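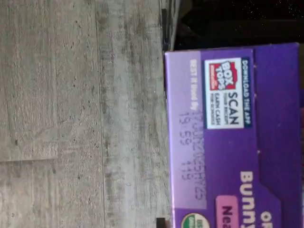 Snack box, date code side, turned sideways. View from the sorter cam.

hemi_mc
Pantry sorter update! Zelgate (that's the arm, my kid named it) can now pick a box and set it down again nearly every time, so I've moved on to the part I've been itching to do: reading the best-by date. Ran 100 reads last night on the purple box and got the year right on most of them. The big white "BUNNY" letters it reads in a blink. The stamped date is the hard one, all little dots, gray-purple on lavender. I get 17JUN2026 and then a bunch of junk after it.

szabo_e
Love this build. Are you turning the picture upright before you read it? Mine went nuts on sideways text until I tried all four turns and kept the best score.

hemi_mc
I do all four, yeah! Slow but it works. 11 seconds a box, ouch.

pinby
Find the words "BEST if Used By" first and crop next to them. Then you only read one small patch. You could skip the whole Box Tops panel, which has way more text than you need.

cletusp
I'd go the other way. Light first, code second. Put a lamp low off to one side and those dots will pop. You can't crop your way out of a blurry stamp.

pinby
Ink is flat, Cletus. A low lamp helps with stuff pressed into the box. For ink I'd want soft light and sharper focus.

cletusp
Fair on the ink, but I still got better reads on soup cans with mine. Try both, it's a ten minute test.

szabo_e
Also, is the junk after the date maybe a time? I see something like 19:59 on the second line. Just match two digits, a month, four digits, and toss the rest.

hemi_mc
Ooh, that's so simple. Trying it tonight with a soft light AND the low lamp, 200 reads each. Still need a better wrist bracket too, if anyone has a file for one.

ryota_o
I have one, 293 lines of OpenSCAD and not pretty. Sending it over after dinner.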